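Farnley food shelf moves to larger space on Takero Street

23/09/2020

The Farnley food shelf will close its basement room at the old Dakside school and reopen in a former shoe store on Takero Street, the group that runs it said in a letter to members.

The new space measures 1,659 square feet. The basement had 800, with one narrow staircase and no elevator. Shoppers over 65 had asked for a ground-floor entrance for several years, and the Takero Street building has one, along with a small parking lot in back.

Booker Brannigan, who manages the food shelf, said households made 1,541 visits in March, the highest number for any month since it opened.

"We had people lined up on the stairs with strollers and canes," Brannigan said. "It was not a good setup before this year, and this year it got a lot worse."

The lease runs for three years. Rent will be paid in part by the Snorradóttir Fund, which also covered new shelving and a walk-in cooler. The rest is to come from the fall appeal, and letters go out to past donors next week.

Shoppers will choose their own groceries at the new location. At Dakside they were given bags packed ahead of time, and many ended up with items they did not eat. Dry goods, produce and packaged items will each have a separate area. Households may come twice a month, up from once.
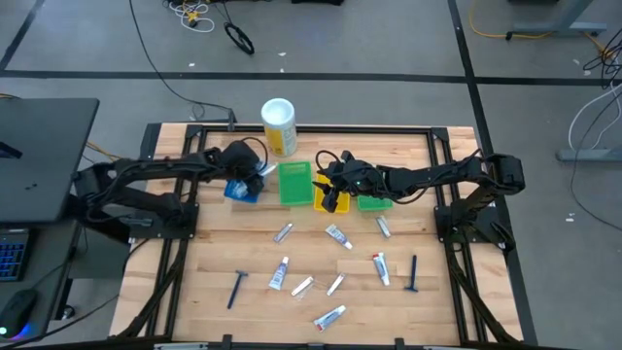
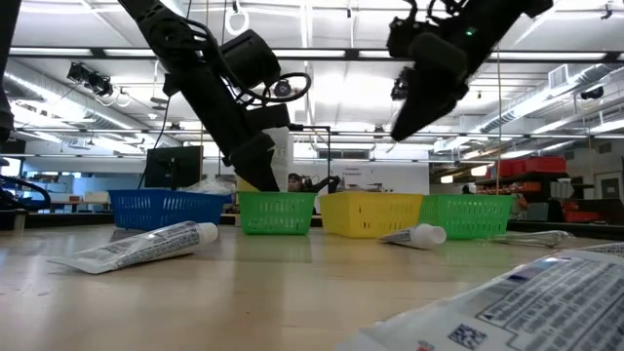

Plastic containers on a light wooden tabletop.

Hours and donations

The Takero Street location will be open four mornings and one evening a week. New shoppers need to show proof of a Farnley address on their first visit only.

Donations of canned fish, rice, cooking oil and diapers are most needed. They can be left at the back door during open hours. Glass jars and home-canned food cannot be accepted.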